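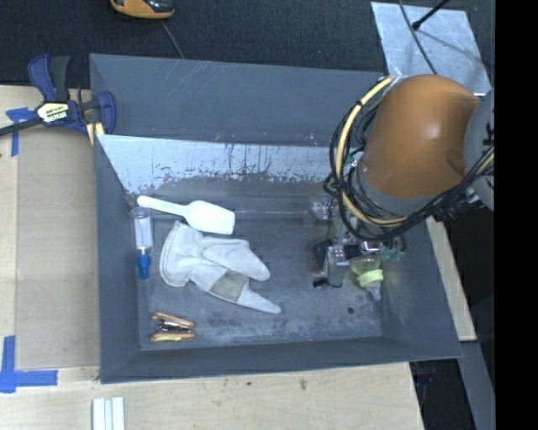 Vol. 4, p. 909

Ludell Bin Picking Cell

Come see the Ludell at work! Our open day in Gadport is on 28 February 2020, and the cell will be running on mixed bins all day: scoops, work gloves, clamps, baby bottles, whatever visitors feel like handing over (within reason, please).

Cempaka Jugah runs the arm and loves being asked about the gripper, so ask. Gilang Subramaniam has the software table next door and will let you change the pick order yourself, which is great fun.

Bins: open top, sloped walls
Cycles per demo: 200
Order no.: Kokkonen 720

Can't make it? We're taking the cell to Vislow in April.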